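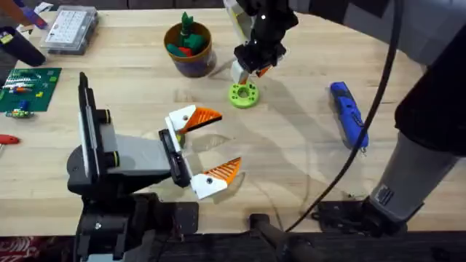
Left arm thinks we have too many resets in our set, and by left arm I mean my co-worker Daichi Sugiyama, who runs it and has opinions. We're collecting demos for a small imitation policy: pick up a part, put it in a dish, repeat until your soul leaves. Two arms, one table, one of us on each set of leader handles. The target for most of this month has been the lime green ring with the big hole in the middle and the little holes all over its face, and my question to the forum is about the clutter. I've been leaving everything else out. The cactus in its pot, the blue handheld tool with the metal tip, the mat of small parts, the organizer case, all of it stays on the wood while we record. Daichi wants a bare table for the first batch and clutter "once it has earned it." We have 53 demos of the ring so far and are about to either keep going or throw them out. Who's right?

Also, if you were about to tell me to simulate it, I have heard of simulation, thank you.

posted by planktable

---

gritbucket wrote:

Daichi's right. Start bare.

You have 53 demos. That is not many. With that few, anything sitting in the same spot in most of them becomes part of the recipe. Your policy is going to learn that the ring is "the thing over by the cactus" and the day someone waters the cactus you're done.

---

planktable wrote:

It's a toy cactus, but I take the point.

---

otto_null wrote:

Disagree with gritbucket, or half disagree. The problem he describes comes from clutter that never moves. The fix is to move the clutter. A bare table gives you a policy that works on a bare table, and then you put a screwdriver down next to it and it reaches for the screwdriver with total confidence. I have watched this happen. It offered me the screwdriver.

How often are you shuffling the junk?

---

planktable wrote:

Define shuffling.

---

otto_null wrote:

Oh no.

---

planktable wrote:

The ring moves every time. The pot moves when I bump it. The organizer case has been in that corner since before I was hired and may be structural.

---

gritbucket wrote:

So it's a bare table with a very detailed background painting. Worst of both. Thank you for proving my point.

---

mrs_actuator wrote:

Before you all get going, what about the cable? There's a fat black one coming down across the right arm and over the table, and it passes right over the low end of that blue tool. If it hangs a bit differently from session to session your top camera is going to see a big dark stripe wandering around. I'd worry about that a long time before the cactus. We lost 19 demos to a cable once. It didn't snag on anything, it just lay in front of the part for half of every grasp, and no one looked at the video until training went sour.

Look at your video. Every day. With your eyes.

---

planktable wrote:

Fair. I'd stopped seeing it. I'll strap it back to the arm on Wednesday when we have the thing powered down anyway.

---

servo_nonsense wrote:

can I ask a dumb one, why is the left arm even out there if this is a one arm task. its just hanging there with its fingers open like it wants a sandwich

---

planktable wrote:

Not dumb. The next task is a handoff, right to left, and the plan is to train one policy on both. Daichi wants the left arm's joints in the data from the start, even when it's idle, so the format doesn't change halfway.

---

gritbucket wrote:

Then the left arm needs to be parked in the same pose at the start of each one, or at least parked on purpose. If it's wherever the last person let go of it, you've got seven-ish numbers of pure noise going in beside the numbers you care about.

---

otto_null wrote:

And again I'd say the opposite. Park it in different poses. Vary it. If it's frozen in one pose for the whole single-arm set, the policy has never seen it anywhere else, and then your handoff data comes along and it's a stranger to half its own body.

---

gritbucket wrote:

Otto, is there anything you would hold still?

---

otto_null wrote:

The table.

---

mrs_actuator wrote:

I'd tilt the camera a little too, if you're taking votes.

---

dsugiyama wrote:

Hello, I'm the left arm.

A few corrections to the record. I never said bare forever. I said 15 clean ones first, so that if it fails we know it isn't failing because of a cactus. Then clutter, moved between every take. My colleague heard "bare table" and went to the internet.

Second, the resets. He has not told you about the resets. When he misses a grasp he backs off, comes in again, gets it, and saves the whole thing as one good demo. I counted. It's a lot of them. I think those should be cut out or redone, because what we're showing the policy is a person who misses first and succeeds second, and it will copy the missing.

---

planktable wrote:

I come in again because that's what a recovery looks like! I want recoveries in there. If every demo is perfect then the first time the finger comes down on the rim of the ring and skids, it has no idea what to do next. It'll close on air and carry the air very carefully over to the dish.

---

otto_null wrote:

Planktable has a point on this one. Keep the recoveries.

---

gritbucket wrote:

Keep the recoveries, lose the mistakes. Most recording setups will let you cut the front off an episode. Start it at the moment the gripper is already in the wrong place. Then it learns the getting out and skips the getting in. We did it that way on the bin job at Cevell and I'd do it again. It's boring work, do it the same day or you won't do it.

---

dsugiyama wrote:

I can live with that.

---

planktable wrote:

Screenshotting that for the wall.

---

servo_nonsense wrote:

is anyone going to say anything about grabbing a flat ring by the rim from straight above. because the white finger looks like its landing right on the edge of it. wouldnt it be easier to put one finger down the hole

---

planktable wrote:

One finger in the hole and one outside is how I do it. Daichi goes for both outside when he takes a turn on the right. So yes, there are two styles in the set, and I was hoping to get to page two before that came up.

---

gritbucket wrote:

TWO STYLES

---

mrs_actuator wrote:

Well, there goes the cactus argument. Pick one. With a set this size a policy that's seen both is apt to split the difference, and the middle of those two grasps is a finger pressing on solid ring. Bigger models with the right kind of head can keep the two apart. I wouldn't bet 53 demos on it.

---

otto_null wrote:

I would like it noted that I agree with holding this still.

---

planktable wrote:

Noted. Who gets to pick?

---

mrs_actuator wrote:

Whoever drops it less. You have the logs, go look.

---

dsugiyama wrote:

I have looked. I would rather he told you.

---

planktable wrote:

Both fingers outside. Fine. Three of my last batch slid off on the lift, if you must know, and he had none. In my defense, the ring is slick and he practices.

---

servo_nonsense wrote:

you could tape the pads

---

gritbucket wrote:

Do not tape the pads halfway through a set. Either all of it's with tape or none of it is.

---

pellworm wrote:

Coming from the other side of this, I'm at a place that buys demo data, and what we send back most isn't clutter or grasps. It's the operator waiting. People get the gripper over the part, then sit there for two seconds lining it up. The policy learns to sit there. Sometimes it never stops. Check how long your pauses are over the ring before you argue about anything else. Skurnov's old player had a speed plot that made it easy to spot but any plot of joint velocity will do.

---

planktable wrote:

I hover. I hover like a nervous waiter.

OK, the plan, unless someone shouts. Throw out my finger-in-the-hole ones. Strap the cable. 15 clean with the table cleared, both fingers outside, no hovering. After that the junk comes back and gets moved every take, including the organizer case, if it comes off the table. Trim the front off anything with a miss in it. Left arm starts somewhere different each time.

---

gritbucket wrote:

I'm still against that last part.

---

otto_null wrote:

He's still against it.

---

dsugiyama wrote:

We'll do half and half and I'll post the success rates for each. Probably late August, the right arm is due for a new wrist cable before then.

---

mrs_actuator wrote:

Post the failures too. Video if you can.

---

planktable wrote:

You'll get all of them. I moved the case just now, by the way. The wood under it is a different color.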